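Kurnomitz Working Papers
Home | Issues | Authors | Search | Help

4.2 Straps, cords and the rolling of soft goods

The second group of items in our study is the long and narrow textiles: straps, belts, cords and ropes. In the household interviews from Juldale these were named again and again as things which have no proper place. Of the 290 households that we contacted, 286 returned the storage diary, and in these diaries the strap is often written down under "other" or "drawer, various". One respondent kept a strap from a suitcase she no longer owned, and she could not say why.

We think the difficulty has to do with shape. A shirt has a front and a back, and most people learned one way to fold it. A strap has only its length. When it is put away without any preparation it takes the form of whatever is around it, and next time it must be pulled out from between other objects. Hviid, the storage manual we used for comparison, gives two methods. The first is the flat roll, begun from one end and kept tight with the thumb. The second is the loop, where the strap is laid back and forth over itself in equal lengths. The manual prefers the roll for stiff weaves and the loop for the softer ones, but in the diaries we did not find that people follow this difference. They use the method they know.

The kind of container is also important. A closed box hides the contents and was opened less often, according to the diaries from August. An open basket allows a person to see the color and the weave before reaching inside. Figure 6 shows a stone tabletop, with a rolled strap and a basket at the side.

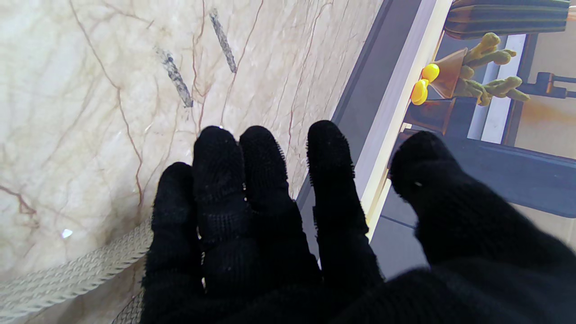
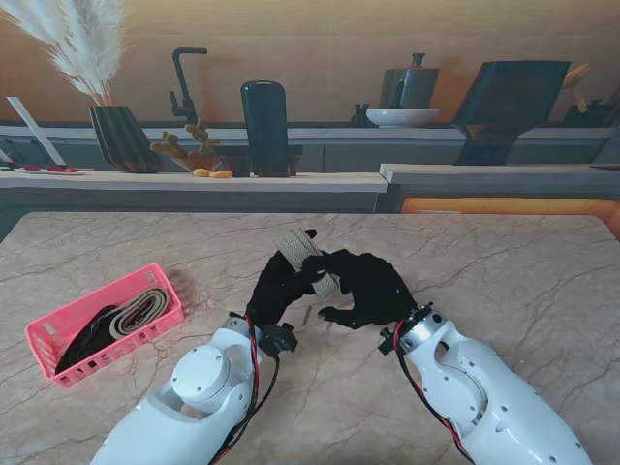
Figure 6. Handling of long textiles on a marble tabletop. First picture: braided rope in white and gray. Second picture: beige woven strap, rolled, with coiled straps in beige and black in the pink basket at left.

Two remarks should be made on the figure. First, the basket has slots in its walls, and its coiled straps fill most of the space. We consider this a good degree of filling for loops, as they support each other and have less room to open. With a much larger basket we would expect the loops to fall over. Second, a braided rope is a different case from a woven strap. It is round and does not lie flat on itself, so the tight roll is of little use for it. For ropes we recommend a wide coil, closed with one turn of the free end.

The hardness of the table was discussed in our group. Polished stone lets the textile slide, and this is helpful when a long piece must be pulled straight before rolling. It is less helpful at the start of the roll, when the first turn wants to slip away. Several diary writers solved this by starting the roll in the air, between both hands, and using the table only for the last part. We did not compare stone with a cloth surface, and this remains for later work.

Metal parts need a separate comment. Many straps in the diaries carried a buckle, a hook or a pin, and these small parts were the first to be lost. In the Oneck subset, which has 40 households, the usual habit was to drop them in a kitchen drawer. We advise placing such parts in a small bag and rolling the bag into the center of the strap.

Acknowledgment. The authors thank Grethe Þrastardóttir for reading the diaries a second time and for correcting the coding of section 4.

Related papers
Folding habits in small kitchens
What goes under "various": a reading of drawer lists
Open and closed containers in the family hall
Labels on boxes and their use after one year

Contact the editors | Copyright Kurnomitz Working Papers | Back to top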